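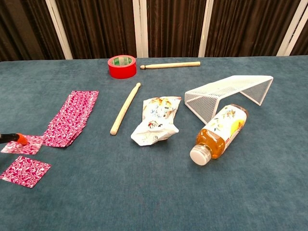

A roll of red tape on a blue cloth.

Tavmont Craft Words: README

Last updated 18/06/2025

Tavmont Craft Words is a word list for people who make things. It gathers the everyday names that bookbinders, drum makers, basket weavers, upholsterers and model builders use for their tools, materials and mistakes, along with the regional versions that hardly ever get written down. If you have ever stood in a shop trying to explain which sort of tape you meant, you'll know why we wanted one!

What's in it

The list has 2651 entries in one plain text file, one entry per line, with tabs between the columns. Of these, 1433 have at least one example sentence. Every sentence was written for the list, so you can reuse them freely.

The columns are:

word: the headword, in lower case unless it is always written with a capital
craft: the trade or hobby it belongs to (some words turn up in several, and each use gets its own line)
meaning: a short explanation in ordinary English
also: other names for the same thing, separated by semicolons
place: where the word was collected, left blank if we don't know
example: a sentence, if there is one

Files

words.txt is the full list
words-short.txt has 380 common words and is a good place to start
spellings.txt gives the variant spellings and which one we chose
changes.txt is a history of edits, newest first

Where the words came from

The project began as a shoebox of index cards kept at the Arrieta workshop, mostly bookbinding and leather. The Gronder evening classes then sent us their glossaries, which is how we ended up with such a marvellous run of upholstery terms (look up "diddling" and "bridle tie" if you only have a minute). The percussion words arrived last. There are 246 of them so far, and that part is growing faster than anything else.

Opening the file

Any text editor will do. If you use a spreadsheet, choose tab as the separator and UTF-8 as the encoding, or the accents will come out as rubbish. Turn off automatic dates too. One of our early copies changed "1-2 twill" into the first of February and it took ages to spot.

For looking things up quickly we like Biromano, a small search tool that reads the list as it stands. Put words.txt in its data folder and start typing. It searches the "also" column as well, so half-remembered names usually get you there.

Known gaps

Pottery is thin. Lace is thinner still, and we would love help from anyone who makes it. The "place" column leans heavily towards the north, simply from who answered our first letters. A few weaving entries contradict each other; both versions stay in until we can ask more weavers.

In April we merged the two basketry lists and a handful of duplicates slipped through. Please report any you find, with the line number.

Adding words

Send a line in the same format as the file. Leave a column blank if you're unsure of it. Slang is welcome, and so are words that only your family uses, as long as you say so in the "place" column. Please don't copy meanings out of a published dictionary.

Licence

Use it, print it, change it, teach with it. A mention of Tavmont Craft Words is appreciated, and if you make something from the list we'd be thrilled to see it.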